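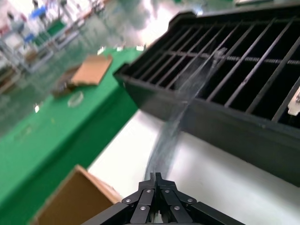 # halwood-rack – wrist cam episodes + eval

Data and eval scripts for the Halwood rack runs. Method is plain behavior cloning with our crop schedule (Futum), compared against the Clernico baseline. Cleaned up in February, still rough in places.

## Whats in here

- `train/` – 430 teleop episodes, wrist view only
- `val/` – 113 episodes, same rack, table moved between sessions
- `eval/` – 24 start poses, fixed list, don't reshuffle
- `configs/` – one per run, `man_` prefix = manual labels

## Result

Futum beats the baseline on val loss and on the start poses. Gap is smaller when the rack is rotated far from the training angle. Not sure why yet – dark rods on a dark interior is our best guess. Depth would probaly help, not tried.

## Running it

 python eval.py --config configs/futum.yaml --poses eval/poses.json

Takes a while on CPU. Add `--limit 100` to stop after 100 steps per pose.

## Known issues

- Timestamps in early train episodes drift vs. joint states. Use `sync_v2`, the old column is only there so Man scripts dont break
- Success labels are by hand, single labeler
- Background not masked. Shelves and floor stay in, blur and glare too
- Crop config assumes fingertips low in the image. Remount the camera = redo the crop

## TODO

- second rack
- license file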